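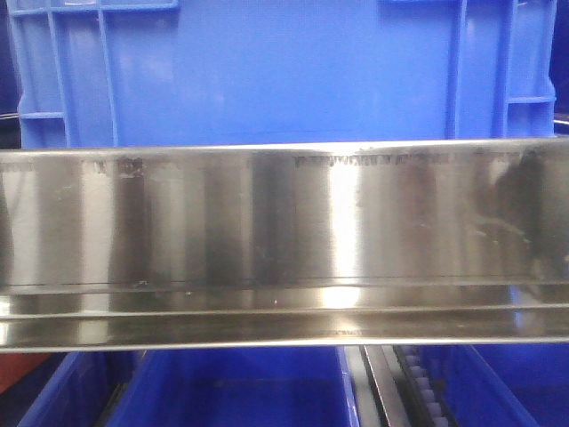 Crates and Steel: Your Questions

We get a lot of mail about the blue crates and the stainless steel in our packing room at Lu, and we love it! Answers by Kuo-hua Tsang.

Why plastic crates?
They rinse out fast, they stack, and the ribs molded into the sides keep the walls stiff when a crate is full. I've used them for 11 years and still get a little happy when a fresh stack comes in.

Do they have to be blue?
Nope! But blue is easy to spot across a room, and crumbs show up nicely against it.

How do I wash one?
Warm water, dish soap, and a soft brush. Get into the corners between the ribs, then stand it upside down until it drips dry (30 minutes by an open window does it for us).

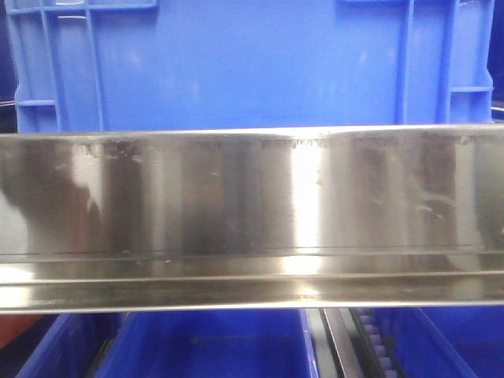

What about water spots on stainless steel?
Wipe with a damp microfiber cloth, then go over it right away with a dry one, always along the grain. For stubborn spots, try a splash of white vinegar in water and rinse well afterward. It's so satisfying!

And the fold along the bottom?
Grit loves a fold. Wrap the cloth around a plastic scraper and run it end to end. No steel wool, please!

Can I scrub off scuffs?
Light ones, sometimes. Ionuț Coman likes a baking soda paste; I mostly leave mine alone.

Where do I send more questions?
Drop a note in the box by the packing room door. We read every one.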